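Home Contents Previous chapter Next chapter Glossary Index

Chapter 7
Faults at the Wrist and Hand

Solange Honorato and Dwight Gosselin

7.1 Scope of the chapter

Chapters 5 and 6 treated faults that the controller can detect without help: overcurrent, encoder loss, bus timeout. The faults in this chapter are harder to find. They arise at the end of the arm, where added coverings, cables and loose fasteners change the load on a joint without opening or shorting any circuit. The controller reports a healthy arm while the arm does something other than what was commanded.

Film and tape are a frequent source. A covering over a hand or forearm adds little mass, but it can bridge a moving joint, catch on an adjacent surface, or hide a fastener from inspection. The torque estimate absorbs the extra drag as friction. Most controllers in this class do not raise an alarm until the estimate has been out of range for several control cycles.

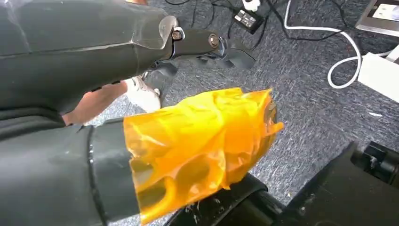
Figure 7.1. Amber film over the end of one arm; wrist bracket and fingers of the other arm exposed.

7.2 The Coutinho stop

The case used throughout this chapter is an uncommanded stop recorded at the Coutinho site in February. A two-arm unit running the Flurnia motion package halted during a pick from a divided box. The right hand remained closed. No fault code was written for 45 seconds, and the first code written named the wrong joint.

Kátia Xavier's report separates the event into two failures. The first was mechanical: drag at the wrist rose until the joint lagged its commanded position by more than 2 degrees. The second was in the software. The lag monitor compared position at the elbow, where the error was small, and assigned the fault there. An operator who trusted the code would have opened a sound joint.

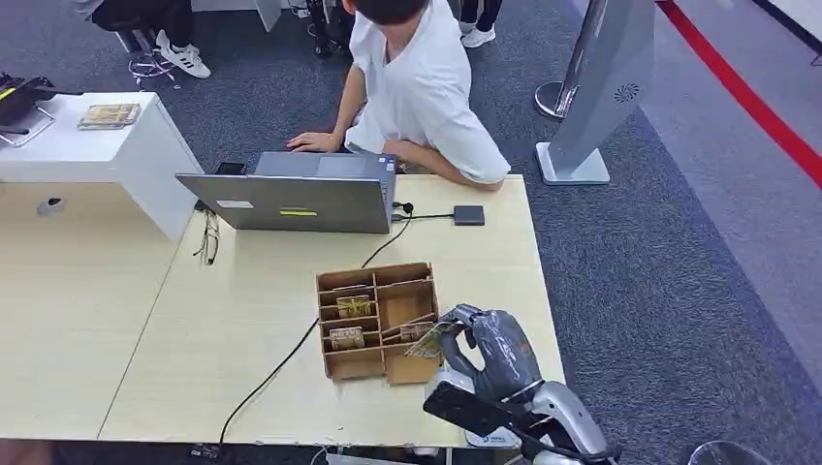
A pick from a divided box is a useful test of this kind of fault. The hand must descend beside a partition, close, and leave by nearly the same path. Lateral error at the fingertips shows up as contact with the partition, and contact raises the wrist torque further. The two effects feed each other, and the log taken at the elbow shows neither.

The person at the control computer is often within reach of the arm during this work. Section 7.5 sets out the limits that apply. For the present it is enough to note that a stopped arm is still energized. Brakes hold the joint, and stored torque can be released when the brake is lifted — including by a routine reset.

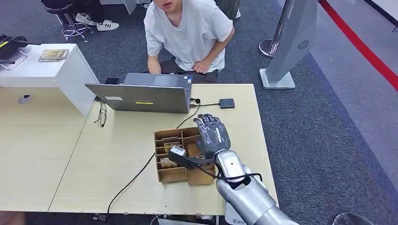
Cable routing is the other variable. A cable carried along the forearm acts as a weak spring whose force depends on wrist angle. Ronaldo Siqueira repeated the Coutinho motion 15 times with the cable tied short and found the lag in 7 of them. With a longer service loop the lag did not appear. The covering and the cable were therefore treated as joint causes, and the original report was amended on 2020-04-24.

7.3 Inspection before restart

The following order is used in the exercises. Keep to it even when the cause seems plain.

1. Press the emergency stop and confirm that drive power is off at the cabinet.
2. Support the forearm before releasing any brake.
3. Look along both forearms for film, tape or cable that crosses a joint line.
4. Check the bolts at the wrist joint for seating. Do not tighten a bolt that is hidden by a covering; remove the covering first.
5. Move the wrist by hand through its full range and record any point of added drag.

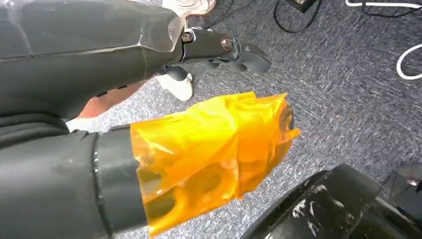
7.4 Reading the lag log

The lag log stores commanded and measured position for each joint

Related sections
Chapter 5: Overcurrent and Thermal Trips
Chapter 6: Encoder and Bus Faults
Appendix C: The Namau Fault Code Table
Instructor notes, Simone Sales

Copyright Gakumer Press. Contact the editors. Back to top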